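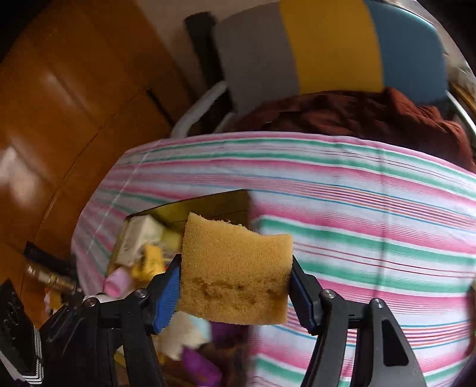
Plakton: tablet battery and charging logs

README, last touched in November

What's in here

I got tired of arguing with people online about whether tablets charge more slowly when you're using them, so I started writing things down. Plakton is the pile of numbers that came out of that. There are 3,722 rows, one per reading, taken from 3 tablets I own or have begged off family (thanks, all of you, you can have them back soon!).

Each row has the tablet, the battery percentage, screen brightness, what was running and which charger was plugged in. Times are local, 24-hour clock.

Files

readings.csv is the main one. Start there.
chargers.csv lists the plugs and cables. The one I call Renaud is the long white cable, and yes, it's slow.
zirkosgate.csv holds 648 readings from my old flat in Zirkosgate, where the sockets were dreadful. I've kept those apart so you can ignore them if you like.

How I took the readings

Mostly by hand, with a mug of tea. Brightness was set to 50 per cent unless the row says otherwise, and auto-brightness was off. Later on I wrote a little script called Skorka that grabs the percentage by itself, and those rows have "auto" in the source column.

Things to watch for

The percentage is whatever the tablet says it is, and tablets fib a bit near the top. I'd be wary of anything over 95.
A few rows have no charger listed because I forgot to write it down. I left them blank and didn't guess.
There's no temperature column. I'd love to add one, but I haven't got a decent probe yet.

Using it

Do what you want with it, just mention Plakton somewhere. If you spot a daft mistake, open an issue and tell me which row it's in.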